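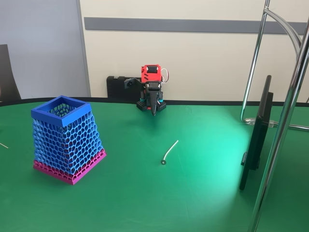

Speaker notes: Furnishing the Shared Study Room
Plokier Library Association, spring members' meeting

Opening. Welcome members and guests. Thank the Wolus branch for the use of its hall. State that the talk covers seating, tables and lighting, and that questions will be taken after the final section.

Section 1. Background
The association supports 298 study seats across its branches. Of these, 203 were purchased before the current furnishing standard was adopted. The standard requires a clear route to every seat, a surface that can be cleaned daily, and a chair that can be lifted by one person. Pause here. Members from the Grovis branch may wish to note that their reading room was assessed under the earlier rules.

Section 2. Tables
Large shared tables remain the preferred choice for group study. Glossy tops are easy to wipe down but return glare from overhead lights, and readers have raised this in written comments. Matte tops are recommended for all new orders. Existing tables will stay in service until they are due for replacement. Curved edges are permitted where the aisle is narrow.

Section 3. Lighting
Refer members to page two of the handout. Reading surfaces should receive 400 lux, measured at the table with the blinds closed. Window seats need a separate reading in the late afternoon. Branches without a light meter may borrow one from the Bhuiyan office by written request.

Section 4. Funding
Each branch may apply for a grant of up to $1,000 toward furniture. Applications must include a floor plan and one written quote. Delivery charges are eligible. Repairs to floors and walls are not, and should be sent to the buildings fund. The deadline is the end of April.

If time is short, omit the paragraph on window seats and go directly to funding.

Questions. Repeat each question for members at the back of the hall. Requests concerning a single branch should be taken in writing. Forms are on the table by the door.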